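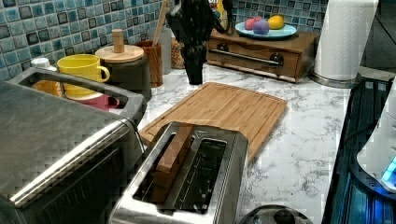
Visitors to the Zusent open day spend most of their time at the kitchen counter, so most of the questions we get are about it. It is set up like the counter in an ordinary home, with a toaster, a cutting board, paper towels and a plate of fruit on top of a little drawer box. The gripper comes down from above and works among those things. The answers below cover what people have asked us by email and at the door.

When is the open day?

05/02/2018, from 10 a.m. to 4 p.m. The last kitchen demonstration starts at 3:15.

Do I need to book?

Yes, for the demonstrations. Each one takes 18 people, which is what the viewing area holds. You can walk into the rest of the building without booking. Pick up your demonstration ticket at the front desk at least ten minutes before your slot. Tickets not picked up go to people waiting.

How much does it cost?

Nothing. Parking in the Flornen lot is also free that day. The lot has 67 spaces and is usually full by late morning. The bus stops across the street.

How long is a demonstration?

40 minutes. The first part is a short talk by Morenike Effiong, who runs the kitchen project. Then the arm works through a few tasks, and the rest is for questions. If a task goes wrong, the operator resets it and tries again, and the question time gets shorter.

What does the robot do?

It picks things up and puts them somewhere else. A typical run is taking a piece of fruit off the plate and setting it on the cutting board, or lifting the wooden block out of the toaster slot. The list changes from one session to the next – ask at the desk if there is something you especially want to see.

Why a wooden block and not bread?

Bread crumbles and changes shape after a few grips. A block stays the same size all day, so we can compare one try with the next.

Does it cook?

No. Nothing is heated during the demonstrations. We get asked this more than anything else.

Is it controlled by a person?

Some of it is. In the first task an operator, usually Ottó Veres, moves the arm by hand control. In the later tasks the arm runs on its own from the Udaneo software, and Ottó stays by the stop button. Morenike says which is which before each task.

How often does it get things right?

It depends on the object. In our last round of block tests, the team logged 369 tries, and the results are on a poster by the viewing area. Thin handles and shiny surfaces give it more trouble than the block does. Eirini Tzavaras did the tests and will be next to the poster at lunchtime.

Can I try it myself?

Not the kitchen arm. There is a smaller practice arm in the Katsaros room that anyone age eight or over can drive for a few minutes. No ticket is needed, but expect a line.

Can I bring children?

Yes. Children under 12 need an adult with them. Strollers can be left at the front desk.

Can I take pictures?

Yes, without flash. Flash upsets the cameras the arm uses. Please do not film other visitors without asking them.

Is the building accessible?

The kitchen and the Katsaros room are both on the ground floor, with no steps. Seats are available for the demonstrations. Write to us ahead of time if you need a sign language interpreter.

I can't come that day. Will there be another?

We plan a smaller one in May, with school groups in the morning and everyone else in the afternoon. Teachers should contact Ifigeneia Makris at the front office, who keeps the school list.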